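Procurement planning for robotic work cells

Procurement planning for robotic work cells is the process by which an organization decides what automated handling equipment to buy, how much to spend on it, and in what order the money is to be committed. It covers the period from the first statement of need to the signing of a purchase order, and in many organizations it continues through acceptance testing. The term is used mostly for small installations built around one or two robot arms. Larger production lines are normally handled as construction or plant projects and follow separate rules.

Scope

A work cell budget is usually divided into the arm and its controller, the end effector (the gripper or tool fitted to the arm), sensing equipment, safety equipment, software, installation, and training. Buyers new to the field tend to concentrate on the price of the arm. In the planning guide used at the Werkumwood technical center, the arm is entered as a single line among 8 cost headings, and no heading may be left blank without a written note from the responsible engineer.

Recurring costs are recorded on a separate sheet. They include replacement finger pads, software licenses, calibration visits, and the staff time needed to reprogram the cell when the product changes. Eamon Cullinane, who drafted the first version of the Werkumwood guide, argued that these costs should be estimated over seven years, the period for which the center expected its controllers to be supported. Other sites use shorter periods.

Requirements stage

Planning begins with a description of the objects to be handled, the surfaces on which they rest, and the space available to the arm. The description is expected to give the largest and smallest object, the heaviest load, and the required cycle time. It should also state which tasks will remain manual. A requirement such as "general handling" is considered too vague to support a quotation, and suppliers commonly return it with questions.

Reach and clearance are treated as separate matters. An arm may be able to reach a point on a work surface and still be unable to approach it at a useful angle, particularly when the approach is made from the side or from underneath. Mounting height, table thickness, and the position of nearby walls are therefore recorded before a model is chosen.

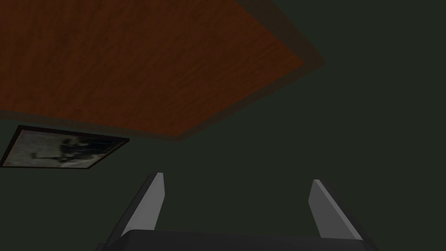 Simulation is the least expensive stage at which a purchasing error can be found. A proposed arm and gripper are placed in a computer model of the work area, and the task is attempted there before any equipment is ordered. Views rendered from behind the gripper are of particular use to planners. With two fingers opened wide and nothing between them, the available opening can be compared with the object list, and a tabletop seen steeply from below shows how the edge of a board may stand in relation to the tool. Rendered scenes can be simple, with plain dark surroundings and little surface detail, as long as the dimensions are correct. Lighting and texture matter more if the same model will later be used to select cameras.

The cost of simulation is chiefly labor. At the Fernivholm site, a study of a two-finger cell took around 630 staff hours, including the time spent measuring furniture and correcting the model. The study was charged to the equipment budget, a practice later adopted at Werkumwood.

Selection of end effectors

Grippers are often bought separately from the arm. Parallel two-finger types are common in first purchases and can be fitted with fingers of different shapes. Slender, tapered fingers enter narrow spaces more easily, while broad fingers offer a larger contact area. Planners are advised to request the full opening width, the closing force, and the mass of the gripper itself, which must be subtracted from the rated load of the arm.

Spare fingers are generally ordered with the first unit. Conall Mac Carthaigh's revision of the guide, issued on October 20, 2021, sets a minimum of two spare sets for each gripper and requires that drawings of any custom finger be delivered with the order.

Quotations and approval

Quotations are compared against the requirements document. Under the Ferrand method, each offer is first checked for compliance and only then for price. The Amora method scores both together, with weights fixed before the offers are opened. Ferrand is simpler to audit; Amora allows a costly offer to succeed if it reduces installation work.

Payment is normally staged, with portions due on order, on delivery, and on acceptance. The acceptance portion is withheld until the cell has completed the agreed task on site, using the buyer's own objects. A successful run in simulation does not release payment.

See also

Acceptance testing
End effector
Life-cycle costing
Robot simulation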